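Stuvlow wrist camera kit, reviewed after one month of laundry
3 min read
Monday, by the Mutside workshop desk

I bought the Stuvlow kit from Zedberg in July for our small folding bench. It contains a wrist camera, a mounting ring, 4 screws and a cable which is a little too short. The price was 500 dollars. The nearest competitor, from Jalali, costs 1,000, so I was curious what is missing.

Mounting took me one evening. The manual is correct but it shows the ring from the wrong side, and I turned it two times before the holes agreed.

With towels in light colors the picture is very good. Dark cloth is the difficult case for any camera of this size, and I spent most of my month with it.
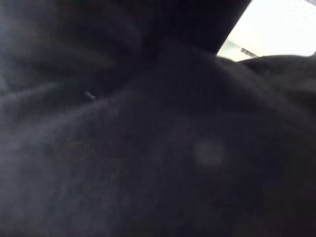

The exposure setting has only three steps, and I would like to have more between the second and the third. When the camera comes very close to the cloth, the texture becomes soft. Zedberg support answered me the same day and advised a small lamp, which they sell for 200 dollars. I find this expensive for a lamp.

For towels and shirts I can recommend the kit. For black sweaters I would wait for the next version, or borrow the Jalali first and compare.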